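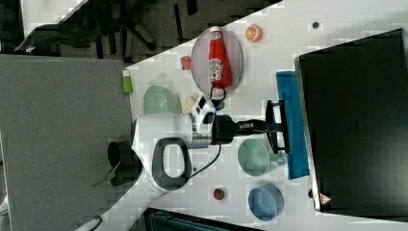
Tabletop with plate, ketchup bottle and orange slice

Pleltimus Message Relay
Product overview for integration teams

Pleltimus Message Relay accepts messages from one business system, holds them in a durable queue and delivers them to one or more others. It is intended for organizations whose applications must exchange orders, invoices, stock levels or case records without being available at the same moment. The Relay is supplied as a managed service or as a package for installation on the customer's own servers.

How messages are handled

A sending application posts a message to a named channel. The Relay checks the message against the schema registered for that channel, writes it to disk on two nodes and returns a receipt. Delivery then proceeds separately. If a receiving system is offline, the message remains in the queue and is retried on the schedule set by the channel owner.

The default schedule makes 12 attempts, with a longer interval after each failure. A message that has exhausted its attempts is moved to the holding area, where an operator may inspect it, correct the address and release it again. Messages are never deleted from the holding area automatically.

Order is preserved within a channel key. A customer number, for example, may be used as the key, so that all changes to one customer record arrive in the sequence in which they were sent. Messages with different keys may be delivered in parallel.

Editions

Pleltimus Iro is the entry edition. It includes 5 channels, a single environment and the standard connectors. It is suitable for a department or for a first project.

Pleltimus Torvik is the full edition. It adds separate test and production environments, unlimited channels, role-based access and the audit log. Customers moving from Iro to Torvik keep their channel names, schemas and receipts – no change to the sending applications is required.

The managed Iro edition is priced at $489 per month, billed annually. Pricing for Torvik depends on message volume and is provided on request.

Connectors

The standard set contains 28 connectors. These cover relational databases, file transfer over SFTP, email, REST and SOAP services, and the more common accounting and warehouse formats. A connector may be configured from the console or from a text file kept under version control.

Where no suitable connector exists, customers may write their own with the Nekel toolkit. Nekel is available for Java, C# and Python, and includes a local test runner that imitates a channel on the developer's machine. Connectors built with Nekel 2 must be recompiled before use with the current release.

Monitoring and alerts

The console shows queue depth, delivery time and error rate for every channel. Alerts may be sent by email or webhook. Each alert rule has a quiet period, during which repeated failures of the same type are grouped into one notice.

Audit records are kept for the period selected by the customer and may be exported as CSV or JSON. Message contents are not written to the audit log unless this has been enabled for the channel by an administrator.

System requirements for local installation

Two Linux servers, 64-bit, with 8 GB of memory each
Solid-state storage sized to the expected queue
PostgreSQL, supplied separately
A TLS certificate for the console address
Outbound network access to each receiving system

Installation on a single server is possible for evaluation only. Receipts issued in this mode confirm one written copy.

Support

Support for Iro is provided by email during business hours. Torvik customers also have access to a telephone line at all hours for faults affecting production. Maintenance of the managed service begins at 10 p.m. Central Time and is announced in the console beforehand.

The next scheduled release is planned for November. Release notes are maintained by Agnes Hägglund, and technical questions before purchase should be addressed to Hortensia Barrientos, Integration Products. Requests for an evaluation license may be submitted through the contact form – please state the edition and the systems to be connected.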